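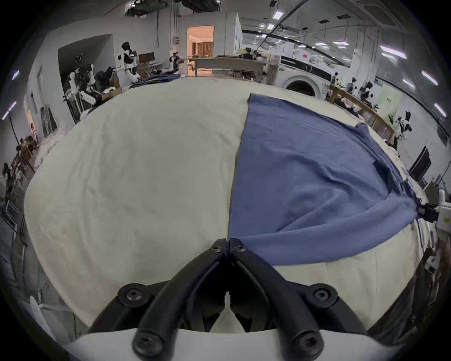

5 Aufnahme von Beispielen mit zwei Handgreifern

Dieser Abschnitt gilt für die Handgreifer Letesar ab Geräteversion 3. Das Einrichten der Aufnahmesoftware Ustberg ist in Abschnitt 4 beschrieben, das Übertragen der Daten in Abschnitt 6. Stand: August 2021.

5.1 Arbeitsplatz vorbereiten

1. Tisch mit einem einfarbigen, hellen Tuch abdecken. Leichte Falten stören nicht. Wülste, an denen die Fingerspitzen hängen bleiben können, glatt ziehen.
2. Tuch an der Tischunterseite mit Klammern befestigen. Die Klammern dürfen nicht über die Tischkante hinausragen.
3. Deckenbeleuchtung vollständig einschalten. Während einer Serie das Licht nicht mehr verändern.
4. Kleidungsstücke, die später an die Reihe kommen, an das hintere Tischende legen. Die Arbeitsfläche vor der bedienenden Person bleibt bis auf das aktuelle Stück frei.

Hinweis: Der Hintergrund muss nicht leer sein. Regale, Geräte und offene Türen dürfen im Blickfeld der Kamera liegen. Personen dagegen sollen sich nicht im Bild bewegen.

5.2 Greifer prüfen

1. Die Innensechskantschrauben an den äußeren Gelenken auf festen Sitz prüfen, links und rechts.
2. Greifer ganz schließen. Die beiden Fingerspitzen müssen sich berühren, ohne seitlich versetzt zu sein.
3. Greifer ganz öffnen. Ustberg zeigt die Öffnungsweite in Millimetern an. Der Sollwert beträgt 74, zulässig ist auch 73. Bei kleineren Werten die Nullstellung nach Abschnitt 4.6 wiederholen.
4. Schritte 1 bis 3 mit dem zweiten Greifer ausführen.

VORSICHT: Quetschgefahr. Beim Prüfen nicht zwischen die Greifarme fassen.

5.3 Beispiel aufnehmen (Aufgabe "Oberteil falten")

1. Kleidungsstück ausgebreitet auf den Tisch legen. Die Lage soll von Durchgang zu Durchgang wechseln, auch schräg zur Tischkante.
2. Beide Greifer geschlossen über die Tischfläche halten und die Aufnahme mit der Daumentaste rechts starten. Der Signalton bestätigt den Beginn.
3. Mit einem Greifer den Stoff fassen und halten. Den anderen Greifer dicht über dem Tisch heranführen und erst unmittelbar vor dem Zugreifen öffnen.
4. Falten ausführen. Ruhig und ohne Pausen arbeiten - etwa so schnell, wie man auch von Hand falten würde, wenn man es nicht eilig hat.
5. Beide Greifer vom Stoff lösen, zwei Sekunden stillhalten, Aufnahme beenden.

Verdreht sich der Stoff beim Ziehen zu einem Strang, wird die Aufnahme nicht abgebrochen. Stoff ablegen, neu fassen und weiterarbeiten. Solche Korrekturen werden für das Training gebraucht und erhalten in Ustberg die Markierung "K".

Abbrechen und verwerfen nur in diesen Fällen:
- Ein Greifer ist heruntergefallen.
- Die Kameralinse war verdeckt.
- Das Kleidungsstück wurde mit der Hand berührt.

5.4 Umfang einer Serie

Für eine neue Aufgabe sind mindestens 800 gültige Durchgänge vorgesehen. Die Referenzserie vom April, aufgenommen am Standort Wedel, umfasst 888 Durchgänge und liegt dem Paket "Kohlhase" bei. Sie kann zum Vergleich in Ustberg geöffnet werden.

Farbe und Größe der Kleidungsstücke innerhalb der Serie mischen. Dunkle Stoffe nicht alle hintereinander aufnehmen.

5.5 Nach der Aufnahme

1. Greifer schließen und in die Halterung stellen.
2. Linsen mit einem trockenen Mikrofasertuch abwischen. Kein Lösungsmittel verwenden.
3. Serie in Ustberg mit "Abschließen" sperren. Danach lassen sich Markierungen nicht mehr ändern.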